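**Khasawneh Kitchen Sim: what you get, and what we thought at the Tellside open day**

So we finally made it over to the Tellside open day in April, and the demo I'd been bugging everyone about was the Khasawneh kitchen package. If you've been shopping for a simulated kitchen to practice arm tasks in, this is the one we now carry, and I'm pretty happy about that!

Doina Stan ran the session on a big screen and let people shout out requests (mine was "show us the toaster," obviously). She kept hopping between viewpoints, from right down at the gripper to clear across the island, and I liked how much ordinary kitchen clutter there is to work around. You get bottles, spice jars, a fruit bowl, bar stools. My own test kitchens have always been a table and a cube, so I was a little jealous.
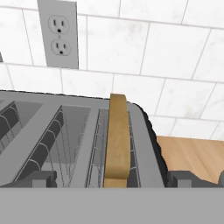
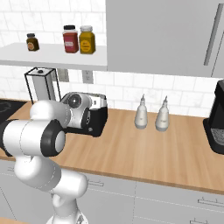
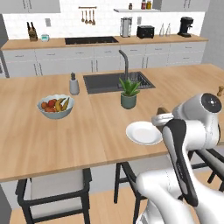
*Khasawneh kitchen, three views: bread in the toaster, the arm at the back counter, and the gripper beside the plate on the island.*

I asked Zaid Daher about the shading on the toaster, which is on the plain side up close. He said they keep it simple so the scene loads fast, and I can live with that. The wood grain and the tile look great to me.

**In the package**

- One furnished kitchen with island and back counter
- 56 movable objects
- 24 starter tasks, with editable start positions
- The Skaveo arm model, already placed
- A year of updates

**Price:** $2,817 per lab license. Adding a second room layout is $400.

**Good to know:** setup took me almost a whole afternoon, mostly my own fault for skipping the readme. The Cleltlow plug-in is sold separately, and you'll want it if you plan to record from more than one viewpoint at a time. Licenses go out by email and there's nothing to ship.

Want to try it before you buy? Drop me a note through the contact form with the arm you use, and I'll set you up with the same demo kitchen Doina showed us.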